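Início | Dados | Licença | Contato

# Gonamitz: avaliações de hóspedes de pousadas

Versão de julho de 2022. Mantido por Nii Kpodo, que também responde aos e-mails, com atraso.

## O que é

1.211 comentários em português deixados por hóspedes de duas pousadas, a Clillorano e a Whiteley. Cada linha traz texto, nota e idioma do teclado, este último sem utilidade conhecida.
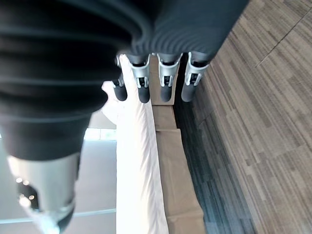 A nota vai de 1 a 5. Quem dá 5 escreve "tudo ótimo". Quem dá 2 escreve quatro parágrafos sobre o travesseiro. O conjunto é, portanto, rico em travesseiros.

## Arquivos

- avaliacoes.csv: tudo
- treino.csv: 1.000 linhas
- teste.csv: o resto, menos as 75 duplicadas
- revisadas.csv: 136 linhas do teste, com rótulo de tema

## Limpeza

Tiramos nomes, telefones e uma receita de bolo de fubá. Erros de digitação ficaram. "Colxão" aparece em mais grafias do que eu imaginava possíveis.
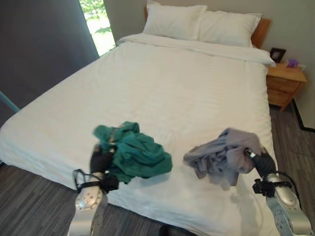 Os temas são cama, banho, café, barulho e outros. "Outros" virou o maior deles depois que o galo do vizinho da Whiteley entrou em cena; discutimos se galo é barulho e perdi.

## Limitações

Ironia não foi marcada. "Silêncio maravilhoso até as 4h" consta como elogio. Não use para ranquear pousadas de verdade.

## Licença

CC BY 4.0. Cite Gonamitz.

12 compartilhamentos | 3 comentários

troltdale_: o csv abre com ponto e vírgula, avisem

Lívia: galo é barulho sim

marcos.p: cadê a receita do bolo?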